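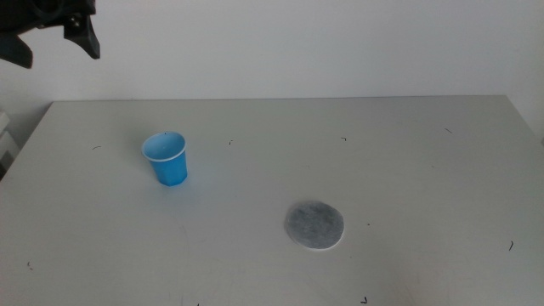 Setting and Clearing a Cup and Coaster on a White Tabletop

Last updated October 8, 2021

Matte white tabletops show every ring, drip and scuff. The routine on this page covers placing a small plastic cup and a round coaster on such a surface, moving them without marking it, and cleaning all of it afterward. It applies to light plastic cups up to the size of a bathroom tumbler. Glass and ceramic need a firmer coaster and are covered on a separate page.

What you need

One small plastic cup, tapered, with a smooth or lightly ribbed wall
One flat round coaster, felt or similar, wider than the base of the cup
Two microfiber cloths, one for damp wiping and one for drying
Dish soap
A soft brush for the coaster
A soft pencil eraser (scuffs only)

Check the coaster

Lay the coaster on the table and press the rim with a fingertip at several points. It should not rock or lift. A felt coaster that has been stored on edge often takes a curve, and a light cup will tip on it. To flatten it, place it between two sheets of plain paper under a heavy book and leave it overnight.

Turn it over and look at the underside. Grit caught in felt will scratch a matte finish, and the scratches show as shiny lines that cannot be wiped off. Brush the underside in one direction, away from the table. If the felt has a backing, wipe the backing with a barely damp cloth and let it dry face down on a towel.

Gray speckled felt hides stains well. Go by touch when checking for sticky spots.

Check the cup

Run a finger around the base. Molded plastic cups sometimes have a small raised point in the middle of the base, left from molding. If it sits lower than the foot of the cup, the cup will spin when touched. Such a cup can be used, but keep it on the coaster at all times. Do not sand the base. Sanding leaves a rough patch that holds dirt and marks white surfaces.

A tapered cup has a narrower base than mouth, so it is less stable when full than when empty. Fill it to three quarters at most.

Placement

1. Wipe the table and dry it. A coaster put down on a damp surface traps the water, and a faint ring can remain after the water has gone.

2. Set the coaster down flat. Do not slide it into position. Lift it and put it down again if the position is wrong.

3. Keep the whole coaster on the table. Leave at least a hand's width between its rim and the front edge, and more where sleeves or children are likely to reach across.

4. Hold the cup by the wall below the rim, using the thumb and two fingers. Lower it straight down onto the middle of the coaster.

5. Let go and look from the side. The wall of the cup should lean outward equally on both sides. If it does not, the coaster is curved or there is something under it.

An empty cup may stand directly on the tabletop. Once it has been filled, use the coaster. Cold drinks form water on the outside of the cup within minutes, and vertical ribs guide that water straight down to the base.

Moving the cup

Lift the cup first and the coaster second. Carrying both together by the coaster is the usual cause of spills, since felt bends under a full cup. If the coaster sticks to the base, hold it down with one finger and tilt the cup slightly to break the seal.

When clearing, empty the cup before wiping the table. Stand it toward the back, clear of the cloth, and leave the coaster where it is until the surface around it has been wiped. Then lift the coaster and wipe the spot underneath.

Cleaning the cup

Wash in warm water with a drop of dish soap. Ribbed walls hold soap in the grooves, so rub along the grooves and rinse well. A white lip will pick up tea and juice stains before the rest of the cup does. Apply a paste of baking soda and water with a fingertip, wait 4 minutes, and rinse. Dry upside down on a rack.

Cleaning the coaster

Brush off crumbs when dry. For spills, press with a dry cloth and do not rub, as rubbing pulls up the fibers. Press again with a cloth dampened in cool water. Dry the coaster flat, away from radiators. Wool felt shrinks in hot water and may come out smaller than the cup it is meant to hold.

Cleaning the tabletop

Use a damp cloth with a little dish soap, followed by a clean damp cloth and a dry one. Work from the back edge toward the front so that crumbs do not collect against the wall. Avoid melamine sponges on matte surfaces. They polish the finish and leave glossy patches.

For colored scuffs left by plastic, rub lightly with the eraser and wipe away the dust. Blue and red plastics leave the most visible marks.

Troubleshooting

Ring remains after wiping: repeat with warm soapy water and hold the cloth on the ring for 3 minutes before wiping.

Coaster slides: the underside or the table is dusty. Clean both.

Fuzz on the base of the cup: new felt sheds. Brush the coaster outdoors before the next use.

Gray tint on the table under the coaster: dye transfer from damp felt. Wash the spot with soap, dry the coaster fully, and test it overnight on white paper before putting it back.

Page maintained by Zdislava Murín. Section on felt revised with corrections from Yolanda Hutchins.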